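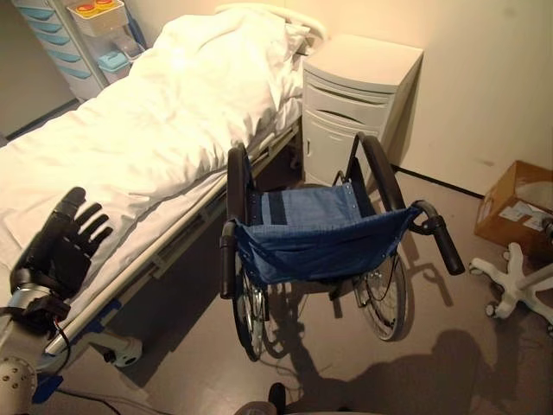 Last updated: 2 October 2020

Stories > Short fiction > The Blue Chair

The Blue Chair

Etornam Agbenyega had been told she could go home after lunch, and she had taken this to mean that she should have her coat on by breakfast. She sat by the window in it, buttoned to the chin, looking across at the bed she had complained about for 9 nights (the duvet slid, the pillow was never where she'd left it) and feeling, to her great annoyance, a little fond of it.

The wheelchair stood beside the bed with its back to the room, as though it had turned to say something to the cabinet.

"It's a good sort of blue," said Ajith Rajan, who had come all the way from Haltley on the early bus, 47 minutes with a cake on his knees. "My mother had a sofa like that."

"Your mother had a brown sofa."

"Before the brown one."

She let him have it. They had been neighbours for 40 years, and you can't win everything. He told her the Flollurora by her back step had come through May beautifully and was still going, great silly heads on it, and that he'd only watered it when he remembered, so perhaps that was the secret! She said the secret was that she talked to it, and had he talked to it? He had told it the cricket scores.

Then it was time to see about the chair, which had to be folded to go in the boot of the car from Ackah. Ajith had strong opinions on folding. You took hold of the seat, he said, one side in each hand, and you pulled straight up, and you did not argue with it.
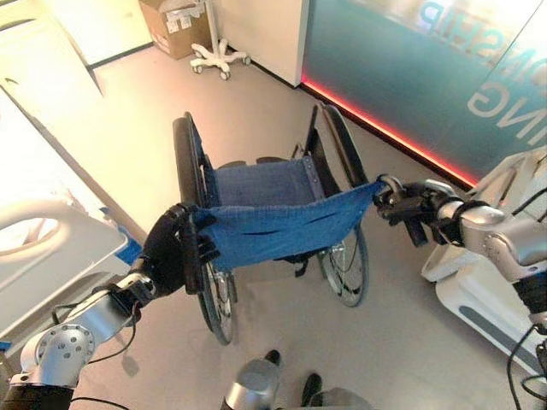 Going Down

She walked to the lift on his arm in the end, slowly, cake and all, telling him about the sofa, which had been brown from the start.

Related stories
- The Ferry to Hetent
- A Coat for Ackah
- Mrs Pell's Second Kettle
- 600 Spoons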